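寸法表記から「内寸」が消えていく件について

2019年11月24日

収納用品の商品ページで、外寸しか書かれていないものが増えた。幅、奥行、高さの三つの数字が並び、その下に素材と重量があり、それで終わる。容器というのは中に何かを入れるための道具であるから、購入者が必要とする数値は第一に内寸である。外寸は設置可否の判定に使うだけで、収納可否の判定には使えない。この区別を省略した仕様欄は、仕様欄としての役割を半分しか果たしていないと私は考える。

具体的に述べる。自宅の書類棚を入れ替えるにあたり、Backlund と Vekitz の引出しユニットを比較した。外寸の差は数ミリで、商品ページ上ではほぼ同じ製品に見える。ところが実物を測ると、Vekitz のほうはレールと側板に厚みがあり、有効幅が34ミリ狭かった。A4のフォルダーは入るが、見出しの出るタイプは入らない。この34ミリはページのどこにも書かれていない。問い合わせをすれば回答は来る。しかし回答が来るということは、数値が社内に存在するということである。存在する数値を載せない理由が私にはわからない。

反論として、内寸は測り方が一定しないという意見がある。底面で測るのか開口部で測るのか、角の丸みをどう扱うのか、勾配のついた側面をどう処理するのか。抜き勾配のある樹脂成形品では、上端と下端で幅が異なるのが普通であり、一つの数字で代表させれば誤解を招く、というものだ。この指摘は正しい。ただし、それは二つの数字を書けば済む話であって、何も書かない根拠にはならない。
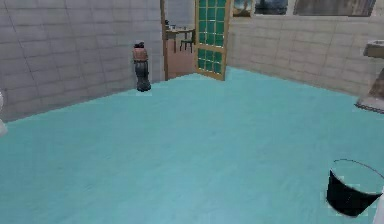
Gilberto Rengifo という計測畑の技術者が個人サイトに書いていた文章に、「公差のない寸法は寸法ではなく呼び名である」という一節があった。業務用の図面であれば当然の考え方だが、家庭用品の仕様欄に持ち込むとやや極端に聞こえる。それでも、棚の開口1000ミリに対して「幅1000ミリ」と書かれた製品を買ってよいかどうかは、公差が書かれていなければ判断できない。呼び名としての1000と、実測値としての1000は別物である。せめて「約」を付けるか付けないかの基準だけでも、同一メーカー内で統一してもらいたい。

流通側の事情もある。Weltasell のような大手モールでは、出品時の入力項目が外寸の三つに固定されており、内寸は自由記述欄に回される。自由記述欄はスマートフォン表示では折りたたまれる。結果として、内寸をきちんと測って書いている出品者の手間は、ほとんど誰の目にも触れない。一方で Flutell は今年から「有効寸法」という項目を任意入力として設けた。試しに収納カテゴリを絞り込んでみたところ、該当1706件のうち、この項目が埋まっていたのは1516件であった。任意でこの数字なら、欄さえあれば書く出品者は多いと見てよい。入力項目の設計の問題であり、出品者の意識の問題として語るのは筋が違う。

もっとも、Flutell の有効寸法にも不満はある。可動棚を入れた状態の値か外した状態の値かが区別されていない。扉付きの製品では、蝶番の出っ張りを差し引いたものとそうでないものが混在している。単位もミリとセンチが混ざり、並べ替えの結果が信用できない。項目名の横に測定箇所を示す簡単な断面図を置けば、大半は解消するはずである。

私自身は現在、買う前に必ず内寸を問い合わせ、回答を表にまとめて保管している。列は外寸、上端内寸、下端内寸、最小開口、回答日の五つである。最小開口の列を加えたのは最近で、中は十分に広いのに口が狭く、箱が通らない製品を一度買ったためだ。その製品は今、延長コード入れになっている。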